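Tuesday, after lunch

Continuing the Etthorpe bench notes. Kettle day.

1. Where things stand

The tea corner is still under a dust sheet, so the kettle has moved to the big table with the marble-patterned top. The Trumudness cupboard unit was meant to arrive in September and it is September, so in a narrow sense we're on schedule. Until it comes, anything that boils, grinds or toasts has to live on a surface we also want for work. I measured the run from the old counter socket and got 412 cm, then measured it again and got a number I liked less. Using 412.

2. The kettle

It's the polished one with the wooden handle and the thin pointed spout. Lovely thing to look at. Every fingerprint from the last month is preserved on it, and whoever polishes it gets to see their own face while they do.

Pours slowly. Filled the Fikre mug to the line in 21 seconds, which is fine for coffee and a test of character for instant noodles. 200 ml is as little as I'd put in it.

Lead goes off to the left and over the side of the table. I don't love that. It's on the same side as the blue chair, and anyone sitting down in a hurry is going to meet it with a knee. Options are to turn the table end for end, move the chair, or have a word with ourselves about hurrying. Chair is easiest.
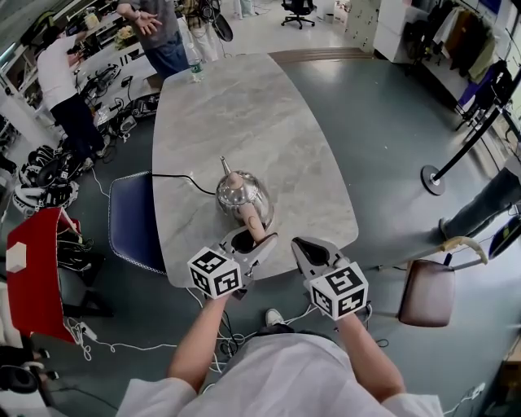 3. Floor

Worse than the table. The white leads over on the left have knitted themselves together again, with the little power strip sitting in the middle of them. I untied that lot before the weekend and was quite proud of it.

Plan: strip goes up off the floor, leads get labelled both ends, anything with no label by Friday goes in the Flemetti box. The Flemetti box is already full, so first somebody has to empty the Flemetti box. Cream cable by the brown stool can stay if it keeps itself to itself.

4. Workbench

Not touching it today. Chargers, black boxes of one sort and another, more cable. I had a go at sorting chargers by plug and ran out of patience at 2 piles, "fits something" and "doesn't". Both piles have since been leaned on and are one pile.

5. Seating

Brown stool is too near the corner of the table. Caught my hip on one getting round the other, twice in a morning. Shift it along the right side by some 30 cm, or swap it with the blue chair, which at least tucks in properly.

6. To do

Chair away from kettle lead.
Descale. No record of when it was last done, and I'd sooner not work it out.
Water bottle at the far end of the table, green label: claim it or it goes on the plant.
Ring Trumudness again about the unit. Ask for an actual day.
Find the other Fikre mug.

Kettle stays where it is for now. Tea at four.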